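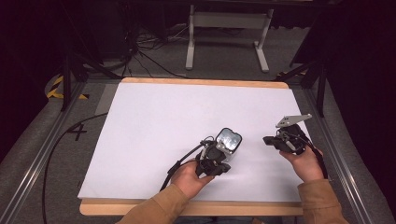

White board on a light wooden table, with room left at the edges.

We use cookies to remember your preferences and measure traffic. By continuing to browse you accept our cookie policy.

Filed under: Local Business, Home & Workshop

Pale work surfaces pitched as cure for cluttered benches

January 5, 2025

Hernamness households are being asked to believe that a plain white work surface will make them tidier. Relline, which sells benches and storage from its showroom on Kovari Street, has started promoting what it calls the "bright bench" — a large, smooth white top for sorting, packing and small repairs, sold with a set of lidded tubs.

The full package costs $900. A replacement top on its own is cheaper, though the company would not give a firm price before its catalogue comes out.

The pitch is simple enough. Dark parts and dropped screws show up on a pale background, so they get picked up and put back where they belong. Relline says customers who tried the setup in July spent less time looking for things. Asked how that had been measured, the company said it had gone by a feedback form. It received 11 replies.
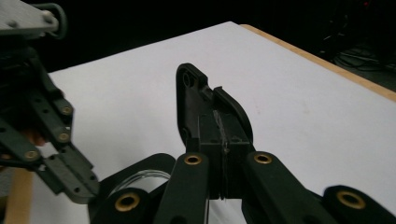
Some of those replies came from people who had also been given the tubs and a morning of advice on sorting, so it is hard to know what the white top contributed. Relline has not compared it with an ordinary timber table and a good lamp, and says it has no plans to.

Vesna Georgiou, who repairs sewing machines and small appliances from her garage, is not rushing to order one. She already works on a white sheet of board she got for nothing when a neighbour redid a kitchen.

"It helps you find a washer. It doesn't put the washer away," she said. "I've had a white bench for years and you should see the shelf behind it."

She also wonders about upkeep. Glue, pencil and machine oil all leave a mark on a light surface, and scrubbing can dull it. Relline recommends a soft cloth and mild soap. Its warranty runs for two years and leaves out staining, which for a workbench seems a fairly large thing to leave out. 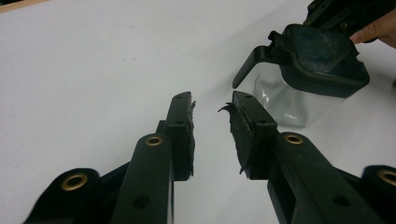 The storage half of the package deserves a closer look as well. Relline wants customers to move to see-through tubs and give up their biscuit tins and shoe boxes, on the grounds that people forget what they can't see. A clear plastic container held over a white tabletop does make the case for visibility fairly well, but clear containers are hardly new, and any discount store in town will sell you a stack. Relline's come in sets of five and the lids don't fit other brands.

Szekeres, the hardware store across the road, stocks plain white board cut to size and says demand for it has not changed. Staff there suggest measuring the table first and leaving a bit of the old edge showing so the board can be lifted off for cleaning.

Relline says it has taken orders for its first batch but declined to say how many. The showroom bench will stay on display until the end of the month, and anyone curious can bring in a project from home and try it out before paying.

Get Hernamness news in your inbox. Enter your email address to subscribe to our newsletter. Unsubscribe at any time.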